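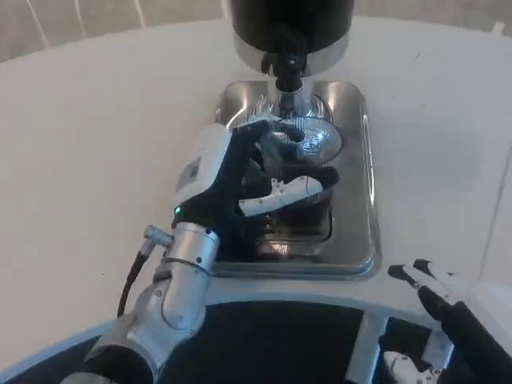

Portafilter under the grinder spout, left hand holding, right hand free.

The line item everybody argues about is the robot. I have sat through a lot of these budget meetings now, first at Clesholm and then on my own as the person small food businesses call when they've already half decided, and the pattern hardly changes. Two hours go to the price of the arms and hands. The table gets four minutes at the end, when people are putting their coats on.

I think that's backwards, and I want to make the case for it while I'm still excited, which I am! A two-handed machine that can work at a regular counter with regular equipment is a wonderful thing to be able to plan for. When I started, automating a coffee counter meant buying a sealed cabinet with its own grinder and its own brewer inside, all of it designed by one company and serviced by the same one. If the milk pump quit, you waited. Now a café owner can keep the grinder she already likes and ask for a robot to run it. That changes what you're buying, and I don't think our spreadsheets have caught up.

So my argument is this: budget for the counter first, the spares second, and the robot third. Write the lines in that order on the page, even if the robot is still the biggest number.

Take the portafilter. A person picks one up by the handle without a thought and wiggles it until it sits right. For a robot hand, the whole business of holding that part steady under a spout is where your weeks go. How the fingers wrap around the rim, where the thumb lands, whether the metal plate underneath is so shiny that the camera sees two baskets. Precious Dizon, who ran the counter trial at Daly, spent most of a September on questions like these, and she told me the cheapest thing she bought all year was a second portafilter identical to the first. She could swap it in and know whether a problem belonged to the hand or to the part. I've put "duplicate of everything the robot touches" in every plan since.

Duplicates sound like waste to a finance person, so you have to show them the math early. At Daly the full set of doubles (portafilter, basket, tray, two kinds of cup) came to $2,171. The week they lost before they had the doubles, waiting on one bent basket, cost them more than that in wages alone, and that's before you get to how the crew felt about it. Put the doubles in the first order. Don't let them slide into a "phase two" that gets cut.

Then there's the table. I love a good table. A big plain white top with room for elbows looks like a luxury in a tight shop, and people always try to shave it down. But two arms need somewhere to be. The arm that isn't busy still takes up room, and if your layout only accounts for the one doing the job, you'll find out on install day. Babatunde Ajayi drew the first layout I ever saw that got this right. He cut both arms out of cardboard at full size, pinned them at the shoulders, and swung them over a sheet of plywood while the owner stood there with a tape measure. It took an afternoon. Three shelves moved and the sink stayed put, and the owner understood her own counter better than she had in years.

I'm less sure about cups, and I'll say so. Aileen Saludo, who reviews these plans with me, thinks glass should be out of the budget completely for the first year. Her view is that glass is clear, it's smooth, it chips, and all three of those make trouble for a camera and a set of fingers. She'd start everyone on one matte cup in one size and stay there until the thing is boring.

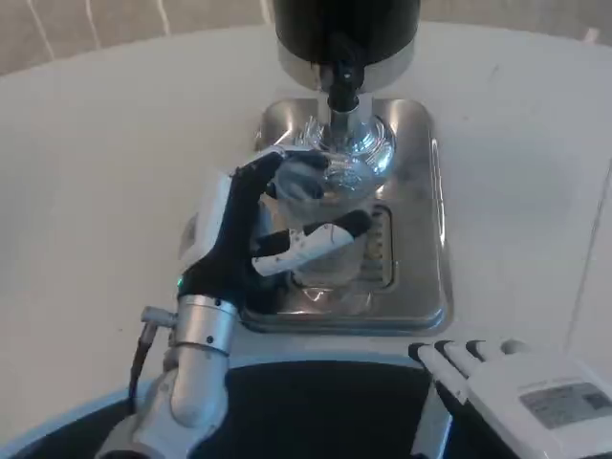

How many cup types should a first budget allow for?
Two at most, one of them opaque, with any others priced as a separate item that includes the setup hours.

Aileen would say one. I hold out for two because I think a plan with a single cup teaches you very little about what the second one will cost, and the second one always comes. Some customer wants a glass. The owner wants a glass, because that's what she pictured when she signed. If you've planned for it, it's a few days of work. If you haven't, it's a change order, and change orders are where good feelings go to die.

Glass also makes you have the cleaning conversation, which belongs in the budget and almost never is. Coffee equipment is wet and oily by ten in the morning. Metal trays get spotted, the hand covering picks up grounds, and somebody has to wipe all of it down on a schedule. Who? On whose hours? The Vendeck quote I was shown this spring was clear and fair about the hardware and had one line on cleaning: "customer responsibility." Fine, but then it has to turn up as a number in the customer's column. We worked it out to 20 minutes a day, split across opening and closing, and the owner was glad to see it written down. She'd been assuming zero.

Cables, too. Please leave money for cable management. Every arm has something running along it, and every one of those somethings will find the edge of a tray sooner or later. Clips and sleeves cost next to nothing. Having someone come out to replace a connector does not.

Now the robot itself. I said third, and I meant it, but third doesn't mean careless. What I look for in a quote is the cost of a hand, separate from the arm. Hands do the touching, so hands wear. I want to know what a left one costs, what a right one costs, whether they're the same part, how long it takes to arrive, and whether a shop employee can fit it. Dardo Fuentealba at Zullow answered all of that in one email, without being chased, and I nearly framed it. He quoted 96 hours from order to doorstep and said he would put it in the contract. That is the kind of number you can plan around. Compare it with "replacement parts available on request," which I have read more times than I care to remember.

I also like to see a small sum with no purpose at all. Finance hates this one most. But every counter I've worked on has surprised me, and usually in a nice way. Once the grinding and filling are going well, people start having ideas. Could it rinse the tray? Could it set out the saucers? Sun-ja Yeom, who owns the busiest shop I've worked with, used her loose money on a lower shelf and a brighter lamp, and those two things did more for the morning rush than anything I had recommended. I was delighted. I've been telling people about that lamp ever since.

There's a fair objection to all this, and I hear it most from owners who are careful with cash. They say that if the robot is good enough, it shouldn't need a special table, or doubles, or a friendly cup. It should cope. I see the appeal, and maybe in a few years I'll agree. But we don't ask it of people. A new barista gets a clear counter, a spare apron, good light and a slow shift to begin with. We spend that money gladly — we call it training and never think about it again. I'd like to see the same generosity in the equipment plan, and I'd like to see it in the first draft.

If you have a budget open right now, try moving the rows around. Counter, spares, cleaning, loose money, then the machine. See whether the total changes much. In my experience it goes up a little, and the argument in the meeting gets a lot shorter.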